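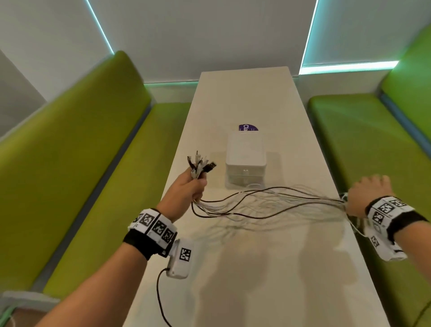

Forums > Builds > Shared Workshops > Wrist tracking for a two-arm cable sorter
Search this thread Go
June 27, 2019, posted by Armindo Salgado

Status of the Patrício build. Two arms on a common rail, one camera looking down from head height, printed square markers on both wrists of whoever is demonstrating the task. The task is sorting USB cables: hold the plugs together in one hand, draw the tails out with the other.

Wrist position is good when a marker faces the camera. It goes bad when the forearm rolls. The solver then swaps to a neighbouring marker on the band and the position jumps by up to 12 mm. Of 3000 logged poses from the last run, 300 contained a jump. Both bands are elastic straps with flat panels on top and a module hanging below with its own marker. I fit each marker separately and take the one with the lowest error.

Is anyone solving the whole band as one body?

jendley_lathe
Yes. Picking the single best marker is your fault right there. A small flat square seen nearly face-on has two plausible tilts and the solver will flip between them. Measure where every corner sits relative to one origin on the strap, then solve all visible corners together.

Plutell
Disagree in part. That only holds if the band is rigid. His is elastic. The panels shift against each other when the wrist flexes, so the measured layout is wrong as soon as he grips anything. I would filter the output first and see what is left.

jendley_lathe
Filtering a flip gives you a slow flip.

Plutell
Reject it, then. Cap the allowed rotation between consecutive poses and drop whatever exceeds it. Ten lines of code.

urside_bench
Check the hanging module before either of those. If it swings on the strap and you treat it as part of the same body, it will pull the solution about. We had this on the Urside gripper in October and fixed it with a stiff backing plate under the strap.

Also, what are you doing about the cables themselves? Wrist pose tells you nothing about which plug is in the fist.

Armindo Salgado
Nothing yet. Fingers are not tracked. For now the arms only need the approach and the pull direction - plug selection is a separate job.

Solved the band as one body over the same 3000 poses, module excluded. Far fewer jumps. The remaining ones are mostly with the wrist flexed, so Plutell has a point about the strap. I will cut a backing plate and run it again before touching the filter.

Plutell
Post the residuals per panel when you do. If one panel is consistently worse, it is the glue.

jendley_lathe
Or the print scale. Put calipers on the squares.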